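Can a machine tidy your shelves yet?

My neighbour Oriana Salinas asked me this over tea, having just spent a whole June morning putting her pantry straight (and very nice it looks too!). Well, the short answer is partly, and it depends a good deal on how you keep your tins and tubs.

1. Start with things of one shape
Round tubes with lids are kinder to a gripper than floppy bags of rice. Keep bags in a lidded box, whoever is doing the lifting.

2. Leave a finger's width between items
Hands need room, and so do mechanical ones. I used to pack mine in tight and knock over three to fetch one.

3. Stand up the fallen ones first
Picking up a tube that stands on its own is fairly easy work for an arm. One lying on its side, with a neighbour leaning beside it, is a fiddlier job, and I'd still sooner trust my own two hands with that – it takes me 20 seconds and I can grumble while I do it.

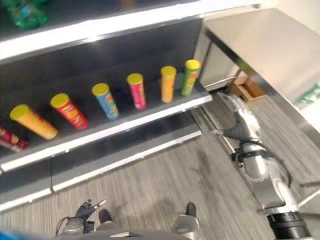 4. Wipe before you refill
Warm water, a drop of washing-up liquid and a dry cloth. I'd happily hand this one over tomorrow, corners and all!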